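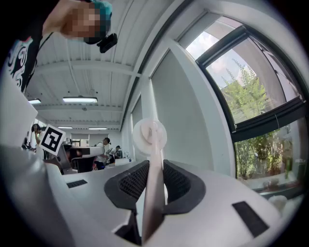
About Zekunia

Zekunia plans, furnishes and maintains shared workrooms in older commercial buildings. Our customers are building owners with upper floors to let and companies that need bench and desk space in the same room. We take a floor from bare walls to a room people can work in, and in most cases we stay on afterward to look after it.

The company began as a furniture repair shop. Much of the early work was refitting desks that had failed at the same few points: loose leg brackets, chipped front edges, cable holes drilled through the top in the wrong place. Customers started asking us to lay out the rooms as well, and layout is now the larger part of the business. To date we have completed 34 rooms. The repair shop still operates and handles our own stock along with outside orders.

What we do

Survey. Every job starts with a measured survey of the room. We record floor level, wall thickness, window openings, column positions, outlet locations and the height of anything hung from the ceiling. Older buildings rarely match their drawings. Wall thickness matters more than most owners expect, as a deep reveal changes how far daylight reaches across a bench and whether a sash can tilt without hitting a shelf.

Layout. We place benches first, desks second and storage last. A bench where people stand needs clear floor on the working side and enough depth behind it for someone to pass with a box. Desks where people sit can go closer together, provided the chairs can be pushed fully in. The main walkway is kept straight from the door to the far wall and carries no furniture, including furniture on casters.

Surfaces. Walls and ceilings are painted white unless the owner's lease says otherwise. We use a washable finish up to shoulder height and flat paint above it. Desk tops are white as a default. Small dark parts are easier to find on a white surface, and scuffs show early enough to be cleaned off before they set. The drawback is glare under strong sun, so desks near a window are normally turned side-on to it.

Ceilings. We leave beams and pipes exposed where the building code allows. A dropped ceiling looks tidier on the first day, but it lowers the room and hides leaks. Pipes are cleaned, checked for corrosion, and painted to match the ceiling. Shutoff valves are tagged and left reachable from a standard stepladder.

Lighting. Rectangular panel fixtures are our usual choice. They are wired in separate circuits so that the deep end of a room can be lit in the daytime while the window end is left off. Fixtures are hung square to the main walkway. Replacement drivers for each fixture type are kept on the shelf at our shop.

Windows and air. We prefer large windows with tilting panes, which allow ventilation in light rain and do not swing into the working area. Hinges and seals are inspected twice a year. Where a window faces trees, gutters and outside sills are cleared in November, after the leaves are down, and again in April if the building has a flat ledge. Pane handles are set at a height that can be reached from the floor wherever the opening permits.

Seating and screens. Rooms are supplied with black office chairs of a single model. A single model means one type of caster, one gas cylinder and one set of arm pads to stock. Monitors are supplied only on request. Where a bench needs a screen, we recommend a small one placed at the end of the bench, with the cable run down the nearest leg.

Products

Tirance is our desk and bench system. The top and the underframe are separate items joined by through-bolts, so a worn top can be replaced without removing the frame from the room. Bench tops are load tested in the shop before the design is released, and the rating is printed on a plate under the front edge. Feet adjust through 2 inches, enough for most of the sloping floors we meet. Where the slope is greater, we shim under the foot and record the shim thickness on the room plan.

Jatoi is the matching storage line, made up of open shelves, closed cabinets and under-bench drawers. All Jatoi units stand on the floor. We do not hang storage on walls we have not opened and inspected.

Sinora is our maintenance plan. A technician visits on a fixed schedule, works through the room sheet, and leaves a signed copy on site. The sheet covers chairs, tops, fixings, fixtures, windows, outlets and floor. Items that fail are repaired the same day if parts are in the van. Items that cannot be repaired are labeled and taken out of use.

Room rules we recommend

Owners often ask for a set of house rules to go with a new room. The following are printed on the card we leave by the door. Tenants may change them.

Keep the main walkway clear.
Return bench tools to their place at the end of the session.
Drinks in closed bottles only, kept off the work surface.
Push chairs in when leaving.
Stands and upright markers go back against the wall when the bench is released.
Close tilted panes before the last person leaves.
Report a loose fixing on the room sheet. Do not retighten through-bolts with a power driver.

The sixth rule is the one most often missed. Rain driven through an open pane accounts for more replaced desk tops than any other cause in our records.

Size of work

The largest single room we have fitted is 3,000 square feet. For rooms above that area we divide the floor into zones and survey each as a separate job. We have no minimum size. Single-bench rooms are accepted when the building is within 100 miles of the shop, and outside that distance they can be combined with a maintenance visit.

Lead times depend on the season. Painting and floor work are booked heavily from June through August. Furniture-only jobs are easier to schedule in January and February.

Working with us

Send a floor plan if one exists, the ceiling height, and a short note on what people will be doing in the room: standing or sitting, small parts or large, and whether several teams will use it at once. Mention any windows that no longer open. We reply with a survey date and a fixed survey fee, credited against the job if it goes ahead.

Spare parts for Tirance and Jatoi units are sold from the shop counter, 8 a.m. to 4 p.m. Please bring the number from the plate under the front edge.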